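Are Household Machines Ready for the Kitchen?
Final project report, Applied Technology Stream
Submitted by Maximiliano Bravo and Kęstutis Kütt
Project supervisor: Leandro Miranda
Clerkberg College, 2022-02-20

1. Purpose

This report considers whether a two-armed machine can carry out ordinary breakfast chores at a standard that a household would accept. The work was limited to light tasks at a table: moving cups and bowls, handling toast and clearing up. 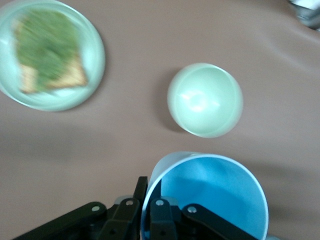
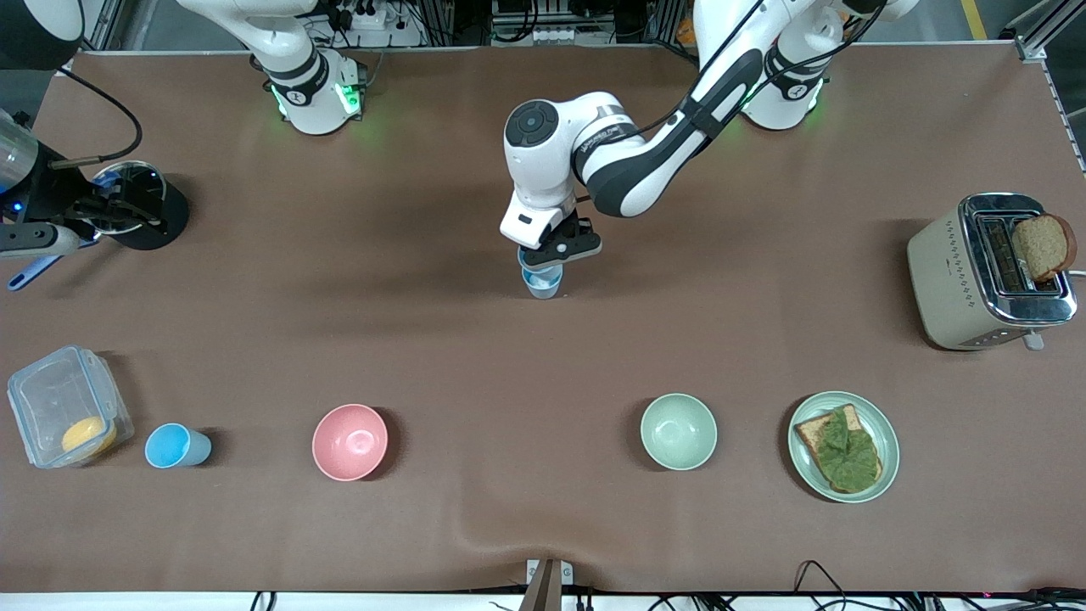
Figure 1 (first) and Figure 2 (second). A light blue cup held in the gripper, with the toast plate and the pale green bowl on the same table.

2. Background

Most of the sources we reviewed treat the kitchen as one of the harder rooms in the home for automation. Factory work repeats the same motion on the same part. In a kitchen, the cup is seldom left in the same spot twice, and food changes shape when it is touched. Our earlier proposal, submitted in November, suggested that cups would be the simplest item to handle and bread the most difficult. The results support the second half of that statement only.

3. Method

Each attempt began with a spoken instruction from a team member and ended when the item was set down, dropped or abandoned. An attempt was recorded as a success if the item reached its intended place upright and undamaged, with no help from a person. Rodrigo Zabala kept the written log and Fulgencio Zabala checked it against the recordings. Positions were changed between attempts so that the machine could not rely on a fixed layout.

The team completed 198 attempts with cups and 200 with bowls. Toast and other food made up the remainder of the 686 attempts in the log. Our original target of 1,000 was not reached in the time available.

4. Findings

Bowls gave the steadiest results. Their rims are easy to approach from above, and a slightly poor grip did not usually end in a drop.

Cups were less reliable than expected. A light plastic cup can be pinched at the rim, as Figure 1 shows, but it tends to swing when lifted from one side. Cups lying on their sides were the weakest case by a clear margin.

Toast could be moved when it was bare. Once it carried a topping, the result depended on how level the slice was kept, and several were lost between the plate and the table.

Speed was a further concern. A person asked to clear the same table finished well before the machine in every comparison — including those in which the machine made no errors.

5. Discussion

The Lozano family of Jeswood agreed to review the recordings and comment as possible users. They would accept slow work if it could be left alone, but would not accept having to stand by in case something fell. We consider this a fair test, and the system studied does not yet meet it.

The shop-floor visit to Corarlow led to a similar view. Staff there were content to give a machine one fixed job but would not ask it to tidy a mixed bench.

6. Limits of the study

All attempts took place at one table. Hot liquids and sharp items were excluded under the college safety rules, and no glassware was used. The findings should not be applied to washing up or cooking.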